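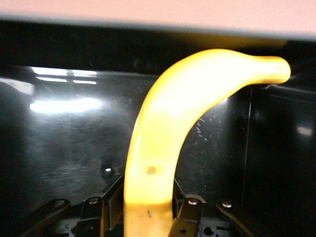
Page last updated: July

Shirima District Athletics Association
Speaker notes: Officials and Clubs Briefing, Regional Track Season
Speaker: Helju Ramanauskas, Competition Secretary
Slides: Ayuba Addo

Slide 1. Welcome

Good evening, and thank you for attending. Representatives of the Grodeo, Wuson and Plenitska clubs are present, together with officials from the district panel. Please confirm that the sign-in sheet has reached the back row before continuing.

The purpose of this briefing is to set out the changes to the way our track meets will be run this season. Printed copies of the revised meet rules are on the side table. The rules are the governing text. If anything said tonight differs from them, the rules apply.

Questions will be taken after Slide 4 and again at the end.

Slide 2. Last season

The Association held its full program of meets last season. One meet, at Plenitska, was stopped during the evening session on account of lightning and was completed the following week. The Association thanks the Plenitska club for giving up its training night so that the remaining finals could be run.

Two matters were raised repeatedly in the reports from referees. The first was late entries. The second was the time lost between track events, mainly while hurdles were being set and cleared. Both are dealt with tonight.

[Pause here. Do not take questions on the Plenitska relay result. The appeal has been heard and the decision has been sent to both clubs in writing.]

Slide 3. Entries

Entries will close at 8 p.m., two days before each meet. The entry form will not accept names after that time. Club secretaries have asked whether an entry may be sent to the meet director by telephone. It may not.

A club may replace one athlete with another in the same event and age group up to one hour before the event. The replacement must already be registered with the Association. The change is made at the information desk and must be signed by the team manager.

Relay teams are entered by club and age group only. The names and running order are handed in on the day, no later than one hour before the first heat. A team that hands in its card late will be allowed to run, but its result will not count toward club points.

Each club may enter no more than 44 athletes per meet. This limit includes relay runners who are not entered in any other event. The larger clubs have expressed concern about the figure. It was agreed at the spring general meeting and will be reviewed after the final meet of the season.

Slide 4. Timetable

Please turn to the second page of the handout.

Field events will begin at 5 p.m. and track events at 5:30 p.m. Hurdles will now be run first. The barriers can then be set out before athletes arrive and removed once, and the track is clear for the rest of the evening.

The order of track events after the hurdles is as follows: the 800 meters, the 100 meters, the 400 meters, the 200 meters, the 1,500 meters and the relays. The younger age groups run first in each event.

It is recognized that this order leaves a short gap for athletes who run both the 400 and the 200. The referee may extend the gap where heats have been combined. The referee will not do so at the request of a single athlete or coach.

If a meet is running ahead of time, no track event will start more than ten minutes before its printed time. Finals will never start early.

[Take questions. Allow ten minutes. Ayuba to note any that need a written reply.]

Slide 5. Call area

A call area will be used at every meet, including those at Wuson, where athletes have until now reported directly to the start. The Wuson call area will be at the north gate, beside the equipment shed. Signs will be supplied.

Athletes must report 15 minutes before the printed time for track events and 25 minutes before field events. Names will be called twice. An athlete who has not reported by the second call will be marked absent and may not start.

Where an athlete is taking part in a field event at the time of a track call, the team manager may report on the athlete's behalf. The athlete should go to the track event when called and return to the field event afterward. Missed attempts in the throws and horizontal jumps will not be made up. Chief judges of the field events are asked to be flexible with the order within a round, where this can be done without delay to others.

Coaches and parents may not enter the call area. The only exception is for an athlete who needs personal help and whose helper is named on the entry form.

Slide 6. Starts and lane draws

The false start rule has not changed for the senior and under-18 groups. In the under-12 and under-14 groups, the starter will give one warning to the whole field. Any athlete who makes a false start after that warning will be removed from the race. Starters are reminded to show the card clearly and to speak to the athlete in a calm manner.

Lanes for heats will be drawn by the entry system and posted at the information desk. Lanes for finals will be set from heat times. Lane draws will not be changed once posted, except by the referee.

In the 800 meters, races of eight or fewer will start in lanes and break at the end of the first bend. Larger fields will start from the curved line. Umpires at the break line should be in place before the starter is called forward. This was missed more than once last season.

Slide 7. Results and protests

Results will be posted at the information desk and on the Association's page on the same evening. The posted time is written on each sheet. A protest must be made by the team manager within 30 minutes of that time.

Protests are made first to the referee, by word of mouth. If the club does not accept the decision, an appeal may be made in writing to the jury. The form is available from the desk. Please write the event, the age group and the heat number. Several forms last season gave only the name of the athlete, and the jury could not begin its work until the rest had been found.

Officials at the finish are not to discuss placings with athletes, parents or coaches.

Slide 8. Hot weather and lightning

The meet director will check conditions one hour before the first event and again at 7 p.m. In high heat, the 1,500 meters will be moved to the end of the program, and water will be placed at the finish and in the call area. Host clubs are responsible for shade at both of these points.

When lightning is seen or thunder is heard, the meet stops at once. All persons must leave the infield and the stands. Competition will not restart until 30 minutes have passed since the last thunder. Throwing cages and tents are not shelter.

Slide 9. Officials

Each club must supply officials in line with the table on the last page of the handout. Names are due with the entries. A club that is short of officials on the day must inform the meet director on arrival so that duties can be moved.

The Association will offer a course for new field judges in the clubhouse at Grodeo. There is no charge. Those who complete it will work their first meet beside a qualified judge.

Slide 10. Close

Written replies to questions from this briefing will be sent to club secretaries. Requests for changes to the timetable should go to Ayuba Addo and not to the host club.

[Remind Wuson to collect the spare bibs and the gate key. Chairs to be stacked along the left wall.]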